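Setting up a two-arm scene in the Pomness simulator

Install Pomness 2 and open the kitchen template. Under Robots, add a left arm and a right arm, then pick a hand model for each. Set both bases at the near side of the counter before you load any food items. 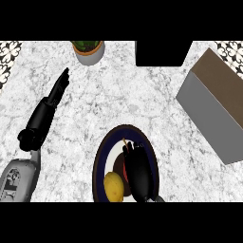
Next, set the grip force limit to 9 for both hands. The default is too high for fruit. Set the episode length to 600 steps and press Run.

If the hand passes through the plate, go to Physics and turn on fine contacts. This slows the run, so leave it off while you are still placing objects.

The trial license lasts 29 days. Saved scenes still open after that, but Run is grayed out.

Tainá Godoy, 2020-02-10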